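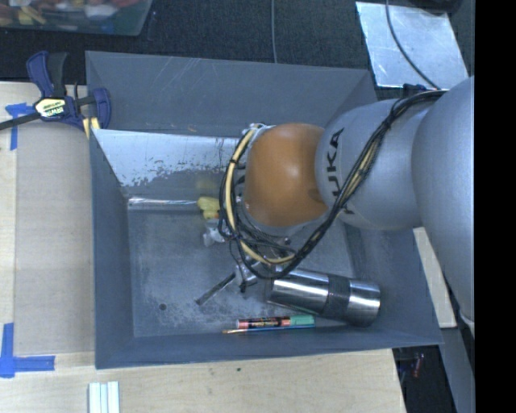 A KUKA arm over the gray picking bin, with a tumbler, a marker pen and a paintbrush among the objects inside.

The Sultwood Bin Challenge is a student robotics competition in which teams program a robot arm to pick mixed household objects out of a bin. It is run each May by the engineering school at Sultwood and is open to undergraduate teams. The contest grew out of a second-year course project and still counts toward the grade in that course.

Format

Each team gets one practice session and two scored runs. Judges place the objects in the bin by hand, and teams may not touch them once the clock starts. Small and flat items are worth more than large ones. A run can earn up to 1,000 points, with deductions for dropped objects and for contact between the arm and the bin wall. The lower of the two scores is discarded.

Equipment

Teams share the same arm, gripper and bin, and supply only their own software. Most entries are built on Trosto, a grasp planning library written by former students of the school. Teams may write their own planner, but it must pass a speed and force check before it is used on the arm.

The practice set changes every year. It has included drinkware, pens, brushes and small plastic toys. Shiny metal objects are generally considered the hardest, as reflections can leave gaps in the depth data.

Results

Pluno, a team of four mechanical engineering students, won the first open contest with 381 points. Bermúdez, named after the residence hall where its members lived, holds the single-run record of 511.

Data

Teams agree to have their practice grasps logged. The public archive held 2,267 labeled attempts as of 2024-04-18, including failed ones.

See also
Bin picking
Robot competitions
Motion planning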